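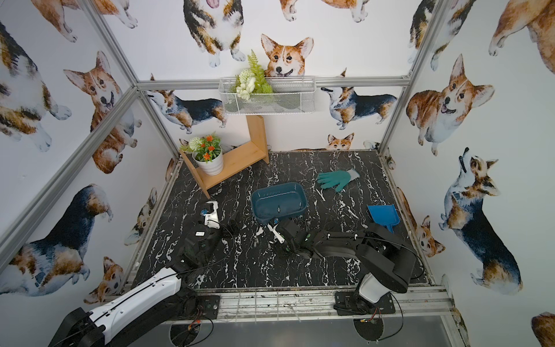

## 카라만리디스 재배치법

카라만리디스 재배치법(줄여서 '푸르코 방식')은 양팔 로봇에게 집안 물건 정리를 가르칠 때 쓰는 시연 수집 방법이에요. 이름은 처음 제안한 Christos Karamanlidis에게서 따왔고요, 저는 킵브리지 연구실에서 이걸 한동안 돌려 본 사람이라 설명이 좀 수다스러울 수 있습니다!

### 어떻게 하나

핵심은 간단해요. 시연 한 번이 끝날 때마다 물건의 위치와 각도를 일부러 흐트러뜨립니다. 선반도 비스듬히, 바구니나 대야 같은 용기도 삐딱하게요. 반듯하게만 놓고 배운 정책은 용기가 조금만 돌아가도 헤매거든요(제가 몇 주를 날려 봐서 압니다).

장갑은 특히 골치 아픈 물건이에요. 손가락 쪽과 손목 쪽의 두께가 다르고, 어디를 집느냐에 따라 늘어지는 모양도 확 바뀌니까요. 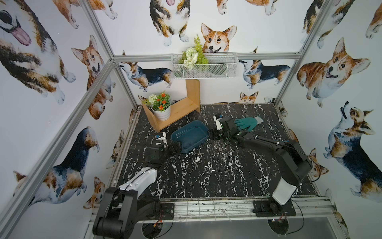

그래서 푸르코 방식에서는 장갑의 방향을 따로 기록하고, 같은 방향이 연달아 나오지 않게 순서를 섞어요. 처음엔 귀찮은데 익숙해지면 금방이에요.

### 결과

풀럴럼 실험에서는 시연 3,371개를 모았고, 배치 종류는 166가지였어요. 처음 보는 배치에서 성공률은 고정 배치로 배운 정책이 42%, 재배치법으로 배운 쪽이 약 70%였습니다. 꽤 크죠? 다만 두 팔이 물건을 주고받는 동작에서는 차이가 거의 없었고, 그 이유는 아직 저도 잘 모르겠어요. 3월에 파지 위치까지 섞어서 다시 돌려 볼 예정입니다.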